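Going change and sectional timing at Livberg

The all-weather track at Livberg reopens for racing in March after the surface was lifted, screened and relaid over the full round course. The straight chute was left as it was and will be treated at the end of the season. Trainers with runners at the first two meetings should read the notes below before declaring.

Surface. The old top layer had gone fine and was packing down on the inside, mainly between the three-furlong pole and the home turn. Fresh sand and fibre have been blended in and the wax content raised slightly. Clerk of the course Thandeka Tshabalala expects the track to ride on the slow side of standard for the first month. "It needs hooves on it," she said. "We can roll it and harrow it all we like, but it beds in with use."

Three gallops were staged last month with 13 horses from local yards. Times for the last two furlongs were slower than the course average by a little under a second. Riders reported less kickback than before and no difference between the inside and the middle of the track. One said the home turn felt deeper on the second circuit, and that section has been levelled again.

Rail positions. The inside rail moves out by two metres on the home turn for the opening meeting. This adds a few metres to all round-course races, and the revised distances will be printed on the racecard. The mile start has shifted back accordingly. Stalls for the seven-furlong start are unchanged.

Draw. Figures from the old surface should be used with care. Over the past two seasons 231 races were run here at six and seven furlongs, and low draws won more than their share in fields of ten or more. The rail was the quicker ground for much of that time, and it may not be now. The card will carry the old draw figures for one more month with a note beside them, after which they will be dropped and started again from nothing.

Timing. Sectional times will be published for every race, using saddlecloth tags supplied by Gruber. Each tag is weighed with the number cloth and does not count towards the weight carried. Jockeys collect the cloth from the weighing room as before and return it there, tag included.
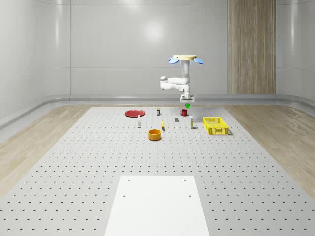 Times will be posted by furlong within 20 minutes of each race, and the full file for the meeting goes up the same evening. Nuanchan Kaewsai compiles the figures and will correct any furlong where a tag has dropped out. Corrected entries carry a star.

Stabling. There are boxes for 769 horses across the two yards at Ganby and Livberg during the spring fixtures. Overnight boxes must be booked by noon on the day before arrival. Horses schooling on the morning of racing need to be off the track by 9.30am.

Last updated: March

Contact the racing office | Copyright Livberg Racecourse | Back to top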